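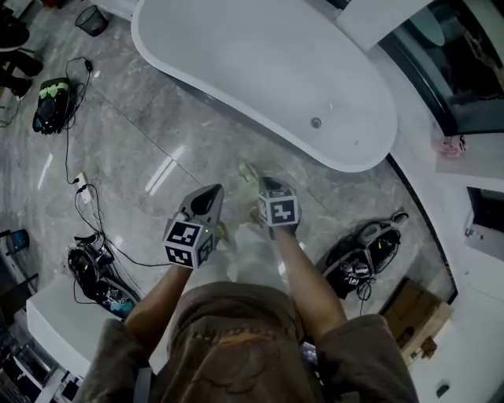
The archive search on the Lekota list is broken again, and I say that as the only subscriber who seems to use it. I went looking for the April thread about moderators pulling posts and got 14 results, all of them the same footer. The words people wrote take until lunch, if they come at all. I've reported it twice through the form, which thanked me warmly both times.

On to the removal policy. Someone at Olton wrote:

> Posts are only taken down when the filter and a human reviewer
> agree. Members get a notice with the reason, and can appeal
> within 6 days. We think this is working well and don't see a
> need to change it before the move to Lurkel.

I have had three posts taken down since the winter. For 2 of them the notice gave the reason as "other." The third gave no reason, and the appeal link opened the Otton sign-up page, where I was offered a free month of something. I may have accepted.

My guess is that the filter objects to quoted text. All 3 posts had long quotes in them, one of them from the list rules. If that's the case, this message may not get far either – if you're reading it, please reply off-list so I know.

What I'd like before we move to Lurkel:

- the reason for a removal, in a sentence, written by whoever did it
- the text of the removed post sent back to its author
- an appeal link that goes to the appeal

I'd also like to know if the old archive is moving with us. The Olton message skips that part, and the page it points to for details is the one with the broken search.

Posting from the web form, so apologies for the line breaks.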